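Speaker notes, session 5: small containers, big difference (12 minutes)

Open with the kitchen drawer question. Hands up if you own a drawer you're scared of! Let them laugh, then go.

I love a plain white tub. My first workshop in Handow had 118 of them, and Igor Polák still teases me for it. Main point: pick the home first, then pick up the thing. Say it twice, slowly.

Next two slides. Don't rush them — people like to look. Ask the room what they would put where.

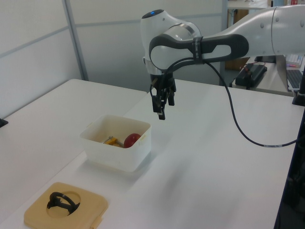
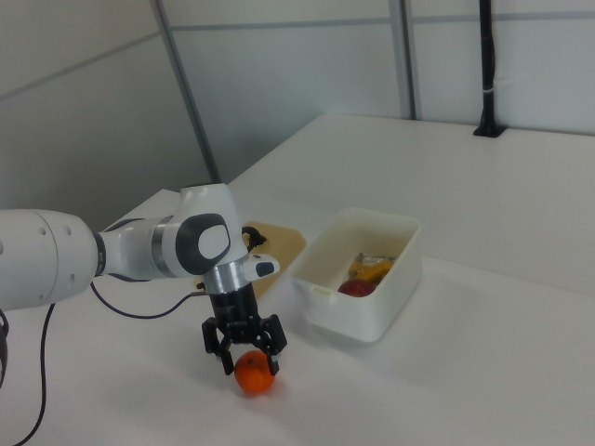 White tubs on a white tabletop. First slide: something red and something yellow share a tub. Second slide: orange fruit on the table, cutting board behind.

Talk about color here. Red in a white tub shows up from across the room, and so does that fruit on the bare tabletop (this is my favorite bit, so watch the clock). Mention the beige tray with the round recess on the first slide: a shaped spot is great for an odd little item.

Then the Dultgate story, short version. Hand over to Otakar Halás for the label demo. Questions after that, handouts by the door.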